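Section 6: First practice session with the hand grippers

By now both grippers should be built, charged and paired with the Brilwood hub, so pull up a chair — this is the part most people enjoy. Set aside a good half hour and don't worry about being quick.

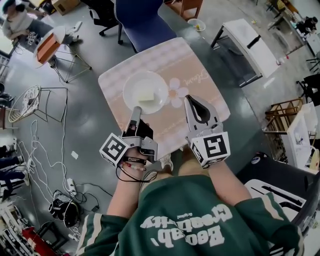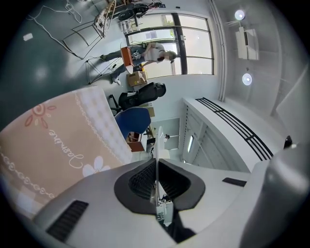 1. Clear a small table and spread a patterned cloth on it. Plain white tops give the tracking software very little to hold on to, as we found out in the Clandton workshop back in November.

2. Strap each gripper on and let its cable hang down toward your lap, with enough slack that you can reach the far side of the table.

3. Open the Maeng app and choose New Session. Wait for the tone before you move.

4. Squeeze and release both grippers a few times, slowly, until the two bars on the screen reach 70 or better.

5. Pick something soft for your first object and lift it, then set it back on its plate.

Note: If a bar sticks at 23, the finger screw is too tight. Back it off a quarter turn and go back to step 4.

Caution: Keep cables out of the way of chair wheels, and please don't roll over them — replacing one means opening up the whole handle (see Section 2).

6. Press Stop and save the session before you unstrap.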